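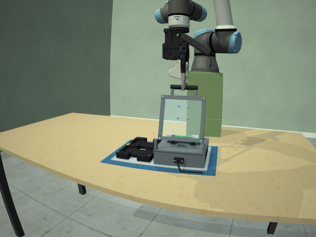
Raised lid, curved wooden table

Search this forum Go
Home Boards New posts Members Log in

Lids on or lids off for a slow bean stew?

Ilham_M
4/10/20
I made my gran's butter bean stew with the lid on for the whole 4 hours and oh, the beans were gorgeous, like little pillows! The sauce was thin though. Do you all take the lid off at some point?

wamow
Off for the last hour, always. You want that sticky dark ring round the edge of the pot (best bit, I fight my brother for it).

Dovhaniuk
Disagree, sorry! Lid off and the top beans dry out and split. Keep it on and mash a ladleful of beans into the sauce. Lovely and thick, and all the flavour stays in.

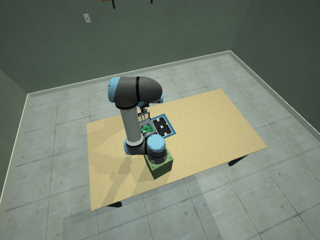 I'd also go easy on the stock at the start. Just enough to cover, then top up from the kettle if it looks low.

Ningsih Mangundap
Mashing makes it gluey for me. I'm with wamow, but I leave the lid tilted with a wooden spoon under it. Two bay leaves, a good glug of oil at the end, heaven!

renau
Does anyone salt the soaking water? I started in April and the skins are so much softer.

Dovhaniuk
Yes! A big pinch, overnight. And fine, Ningsih, I'll try the spoon, but I'm still mashing.

Ilham_M
Brilliant, thank you! Beans are soaking now, salted. I'm doing the tilted lid first and I'll mash a few if it's still runny. Wamow, do you stir the sticky ring back in or scrape it off for yourself?

wamow
Scrape it. Eat it on toast before anyone comes in.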